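Budget for the Simulation Line First
Inese Vanags

Most capital requests for automation still begin with the arm. The quote from Grolta or Pavberg goes at the top, tooling sits beneath it, and simulation is entered as a software subscription near the bottom, where it is the first item cut. I think the order should be reversed.

Our August submission at Filico asked for 490 hours of simulated work before any purchase order was raised. Finance queried the labour cost, as they should. The answer is that reach, finger opening and approach angle can be compared on a rendered bench while the specification is still cheap to change.

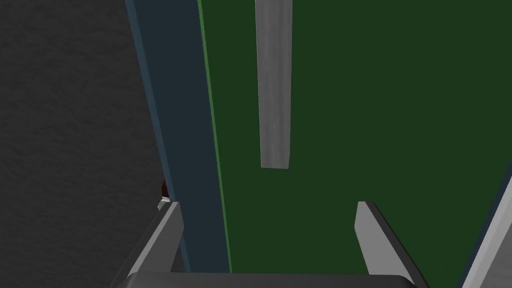 Simulated bench task: open gripper, with a light gray bar on the green surface.

A parallel gripper is a modest line item. Changing it after delivery is a larger one, with lead times of up to 14 weeks in our case, plus a second round of guarding review. Two-armed units multiply the problem. They are commonly priced as one asset, but each wrist carries its own spares, calibration and service schedule, and our Wan template has a single row for all of it.
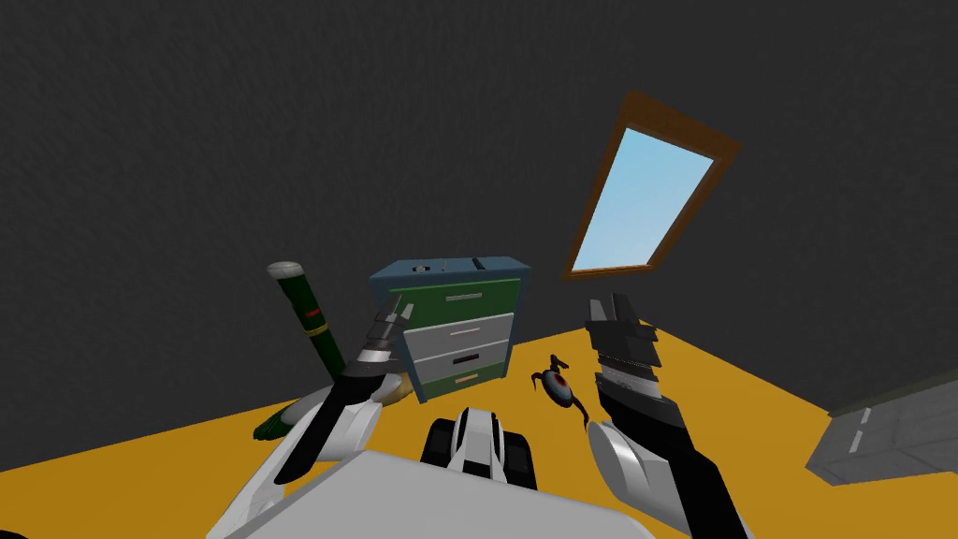 Floor-level work also needs its own allowance. Storage units, upright containers and small items near the base all make different demands on reach, and a budget written around bench height will understate the modelling time. We allotted 275 hours to it and would ask for more next year.

I would accept a smaller hardware envelope in exchange. Eleven well-specified cells are worth more to the plant than a larger number awaiting rework.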